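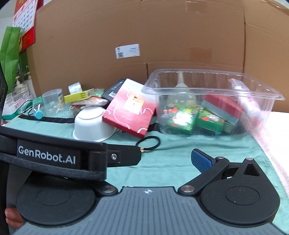

An upturned white bowl on the mint-green cloth, with a pale pink towel to the right.

I went into the third Curden film with my arms folded. I'd paid for the big seats, I'd bought the overpriced popcorn, and I still had the face of someone waiting for a bus in the rain. The second one did that to me. If you saw it you'll remember the volcano, and if you didn't, please don't go looking for it now.

So it gives me real pleasure to report that Curden: The Low Road is a proper film again, with people in it who talk to each other. It runs to 108 minutes. The last one was 162, and I felt every minute of it in my lower back.

For anyone who has managed to avoid all this, the Curden films began as a small British fantasy about a toll-keeper's daughter who can hear what roads remember. It cost very little, it was shot mostly in bad weather, and it became the sort of hit that people press on their friends. Then Dudex bought the rights, and along came the sequel with the volcano, a talking stoat and a final battle so dark that I spent part of it checking whether my glasses were clean (they were).

The new director is Shabani Shemweta, and I'll admit I raised an eyebrow at the announcement. Until now Shemweta has made quiet things. Hundstead, the one most people know, is about two brothers selling their late father's garage, and the most violent thing that happens in it is a phone call. I love that film. I just couldn't picture the same person in charge of a stoat.

The stoat is gone, by the way. One line of dialogue deals with it, quite early on, and the whole row behind me cheered.

What Shemweta has done is go back to the roads. There's a long stretch in the middle where our heroine, older now and a lot more tired, walks an old drovers' track at night and listens to it. We hear hooves, an argument about money, a woman singing to keep herself awake. Hardly anything happens on screen and I didn't touch my popcorn once. I asked Shemweta about that sequence when we spoke on the phone one morning in May, and got a big laugh down the line.

“The studio asked me four times what the threat was,” Shemweta said. “I told them the threat is that she might stop and sit down. They thought I was being difficult! But everybody who has walked home late knows that feeling.”

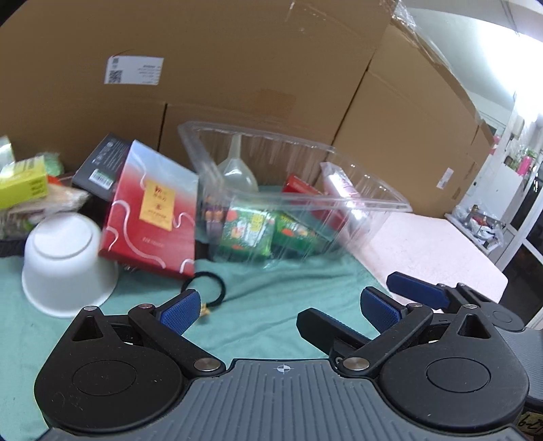
A black elastic hair tie in front of a red box, with the white bowl on the same green cloth.

I'd expected a bit more caution from someone with a Dudex publicist listening in, but Shemweta is good company and doesn't seem to have learned how to be boring yet. We got on to the effects, which I'd been wondering about, as so much of the film looks as if somebody built it. The last film had 490 people in its visual effects credits. This one has 210, and Shemweta was keen that I shouldn't write them out of the story.

“People say to me, oh, you did it all for real, well done. I didn't! Half that sky is somebody's very hard work. Please put that in.”

There, it's in.

Does all of it come off? No. The villain, Thibodeaux, is a land agent who wants every road in the kingdom straightened, and I was never sure if I was meant to be frightened of him or just annoyed by his coat. He gets one terrific scene at a supper table, going through the map with a carving knife, and then he mostly stands on hills. The romance feels like something carried over from an older script. And the last ten minutes have a whiff of the boardroom about them – a hooded rider, a sealed letter, a place name said slowly so we'll all remember it for next time.

I asked about the letter. There was a pause, and the publicist coughed.

“There is a letter,” Shemweta said. “I know what's in it. I don't know if I'll be the one who opens it.”

I hope so, and I say that as somebody who would happily have let the whole series go after the volcano. These films were never going to beat the big American ones at being big. The first worked because it was damp and odd and a bit sad, with a good joke every so often, and whoever looked after it next seemed to find all of that slightly embarrassing. Shemweta clearly doesn't. There's a joke about a gatepost in the second half that I'm still chuckling at, and I can't explain it to anybody at home without doing the voices.

My advice is to see it on the largest screen you can get to, mainly for the sound. The track sequence needs a dark room and a row of strangers keeping quiet. You don't need to rewatch the second film first, whatever your nephew tells you. A quick look at the original will do it, and do stay for the song over the credits, which is lovely.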